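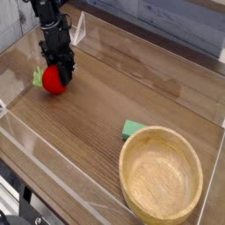
4.2 片付け作業における把持の評価

図3 食品模型の把持。二指グリッパを赤いトマトの模型に下ろした状態。右下は木製の丸いボウル。

家庭内の片付けを機械に委ねられるかという問いに対し、本節では、卓上の物品を一つずつ容器へ移すという最も単純な作業を取り上げる。作業領域は透明なアクリル壁で囲み、木目調の天板上に食品模型と小型の玩具を配置した(図3)。移動先は縁の厚い浅いボウルとした。

試行は5種類の物品について合計約500回実施した。物品の初期姿勢は試行ごとに変更し、ヘタが横を向く配置も含めた。操作者による介入は、アームが停止した場合に限り認めた。なお、評価基準はCoetzeeの分類に準拠し、接近、把持、搬送、解放の4段階で成否を記録した。

失敗の多くは接近および把持の段階に集中した。丸い物品では、指の中心が物品の重心からわずかに外れただけで転がりが生じ、再接近を要する例が目立った。また、指が対象の一部を遮る姿勢では、上方のカメラのみによる位置推定の誤差が増大した。一方、把持が成立した後の搬送は概ね安定しており、ボウルの縁への接触は主として解放時に認められた。

作業時間の面でも課題が残る。人が数秒で終える移動に対し、本システムは再試行を含めるとその数倍を要した。Mundvilleの共同実験室で別途行った工具の仕分けにおいても同様の傾向が確認されており、対象を店舗や作業場の物品に替えても、把持前の位置合わせが所要時間の大半を占めた。

以上の結果から、現段階の装置は、物品の種類と配置範囲を限定した条件下で補助的に用いるのが妥当であると判断する。物品同士が接触している場合や、容器の縁に物品が寄っている場合の扱いについては、次節で検討する。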